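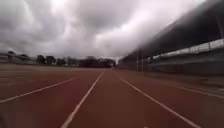 Call for participants: repeat trials of the Zunarness line-following unit

Ostel is looking for 15 adult runners and walkers to take part in a second round of track trials. The first round was stopped in June after a fault in the lane-keeping software, and the trials are being run again with a changed stop procedure.

Background

Zunarness is a wheeled pacing robot that follows a painted lane line at a set speed. During a 300 m run, the unit lost the line where the paint was worn, picked up the line of the next lane and crossed toward a runner. The remote stop was pressed but the unit did not respond for 6 seconds. The runner stepped clear and was not hurt. The log showed that the stop signal was held in a queue behind camera data. Stop commands now use a separate radio link, and the unit cuts drive power if it loses the line or the link.

What you will do

Participants run or walk behind the unit and in the lane beside it, over distances of 200 m and 300 m. Faults will be triggered on purpose in some runs. You will be told before each session which lanes the unit may enter, but not when a fault will occur. Sessions take place outdoors on a marked synthetic track, under both clear and overcast skies.

Who can apply

You must be 18 or older, able to jog 300 m without stopping, and able to hear a warning horn at normal volume. People who took part in June may apply again. Employees of Ostel or of Imai, which supplies the drive units, may not.

Payment and cover

Participants receive $200 on completion of all sessions, or a part payment if they withdraw. Accident cover is included. You may leave at any time without giving a reason.

Applications close December 5, 2018. Write to Rosário Nogueira, Trial Safety, Ostel, with the subject line "Track trials". The June incident report is sent on request.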